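Tralholm Obituary Index, readme

Last touched 2026-01-26. Notes are rough, will clean up later.

What it is: death notices and obituaries from the Tralholm weekly and the Sikport parish bulletin, typed up, one row per person. 3,000 rows. For family history people mostly. Free to use, please credit the index.

Files
notices.csv - the main one
papers.csv - issue list, with gaps marked
places.csv - old and new spellings of towns

Columns in notices.csv
surname, given, maiden, age, died, printed, paper, page, town, survivors, service, remarks

Age is as printed. Oldest given is 100. Did not check ages against birth records, dont treat them as proof. Blank means the notice left it out.

"died" is often worked out from "passed away last Tuesday" type wording. Those rows have a W in remarks. Can be off by a week if the paper ran late.

Maiden names: taken from parentheses or from "daughter of". Nicknames in quotes stay in the given column.

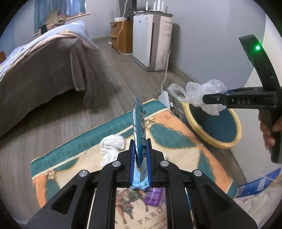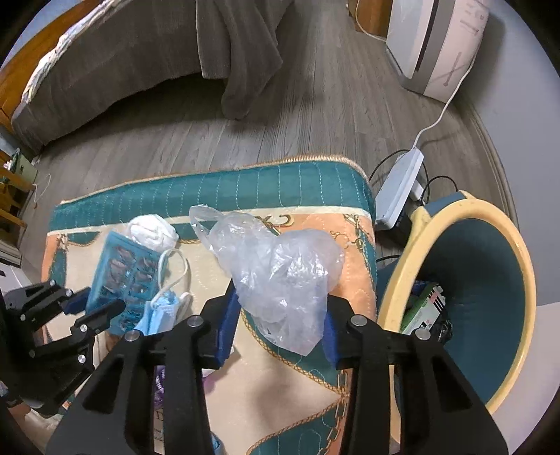
Survivors is one long text field, semicolons between names. Living people were removed from anything printed in the last 9 years. If you spot one I missed, write and it comes out.

How it was made
Page scans, text read by Clikon, then every row proofread by eye. Clikon is bad at the narrow columns, mixes up the neighboring notice. Worst in the bulletin. Rows I coudn't settle have a question mark in remarks, 95 of them right now.

Known problems
- Kuruc family: spelled four ways across the two papers, left as printed. Search all of them.
- May issues of the bulletin are thin, several missing pages
- "Thank you" cards from families got mixed in with the notices early on. Most are out
- some people appear twice, once per paper. Not merged on purpose, the details differ
- service times are not cleaned up at all

Not included: war memorial lists, gravestone readings, anything from the county.

Corrections: send surname, paper, page and what it should say. A scan of the clipping helps. Family letters are fine too but those go in remarks, the printed wording stays as is.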